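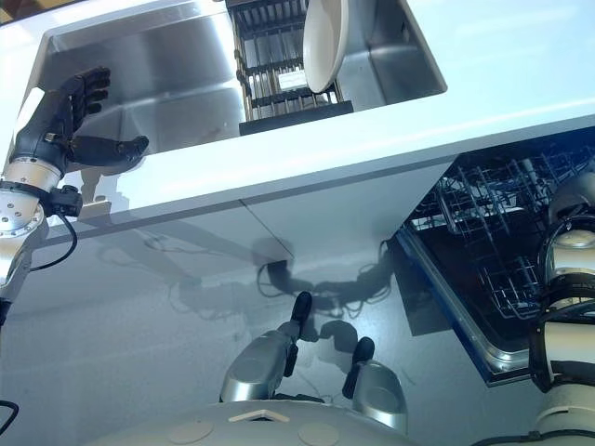
Mão esquerda junto à cuba, na célula da cozinha de Dorkach.

Olá a todos! Março foi mês de manutenção, e eu passei quase todo na cozinha (há piores sítios, digo eu). O Etum já leva 1,465 ciclos de loiça e eu queria rever os cabos dos dois braços, braçadeira a braçadeira. A Siiri Petrauskas afinou a altura do braço direito para a porta da máquina: 3 mm mais baixo, e ficou assim no ficheiro.

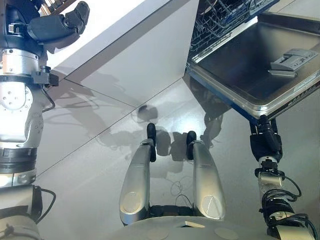
Calibrar as duas mãos

Usamos sempre um prato, seguro pelas duas ao mesmo tempo. Se uma puxa mais do que a outra, vê-se logo nos registos!

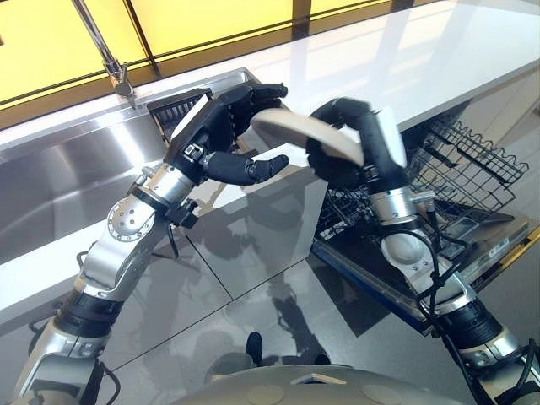 O prato entre as duas mãos, com a máquina aberta ao lado.

O Mārtiņš Kalniņš pediu que o aperto ficasse no valor 172 dos dois lados, e eu concordo, embora ainda ache o polegar esquerdo um bocadinho teimoso.

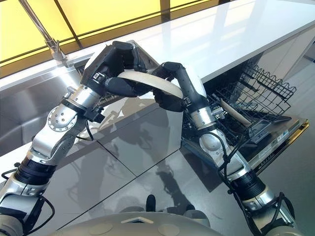

Na quarta-feira troco os parafusos do pulso e volto a medir a folga. Quem tiver chaves pequenas a mais em Dernport, mande, por favor!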